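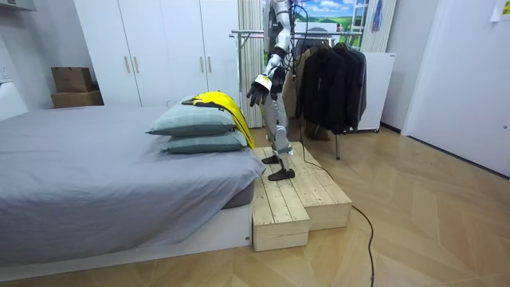 Nnamdi Ajayi moved into his one-bedroom apartment in October, and for the first few weeks he kept most of his clothes on the bed.

"I'd move them to a chair to sleep and move them back in the morning," he said. "It took me that long to admit I had a wardrobe."

The wardrobe is white, built in, and fills the wall behind the bed. Ajayi had lived with open rails in his last two places and wasn't used to doors. What changed his mind was a yellow and black jacket he wears for cycling to work at Sulitz, where he does the accounts.

"It's bright, so you see it wherever you leave it," he said. "A gray sweater can lie on a gray sheet for a week. That jacket can't."

He asked a friend, Erhan Akbulut, for advice. Akbulut spent six years pressing and hanging at Değirmenci, a dry cleaner, and now runs the alterations counter at Trimow. He came over on a Saturday and they went through everything.

Akbulut's first suggestion was to hang each thing as soon as it comes off, or else put it straight in the wash. He doesn't believe in the middle pile.

"People say they'll wear it again tomorrow," Akbulut said. "Fine. Then hang it up tonight. It takes the same time as folding it over something, and the shoulders keep their shape."

He is particular about how it is done. Close the zipper a few inches first. Put the hanger in from the bottom, so the neck doesn't stretch. Hold it up by the hook and let the weight settle before it goes on the rail.

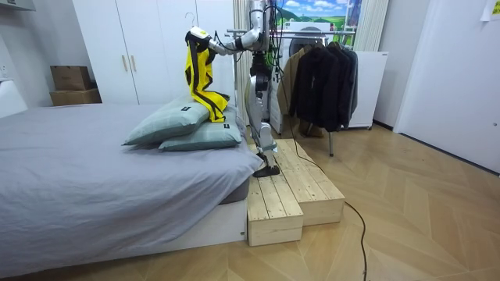 "Sleeves will tell you if it's crooked," he said. "If one is longer, take it off and start again."

Ajayi bought a set of plain white hangers from Surner and threw out the wire ones. He now sorts by how often he wears things, with work clothes by the door he opens most. Heavy knits are folded, on Akbulut's orders.

The bed took less work. He uses a gray fitted sheet and keeps the two pillows stacked during the day, which leaves the rest of the mattress free for sorting laundry. There are still boxes from the move against the wall.

"Books and cables, mostly," Ajayi said. "Erhan wanted to open them. I said one thing at a time."

Akbulut has offered to come back for the boxes – he would also like a look at the winter coats. Ajayi said he would probably do the coats himself first.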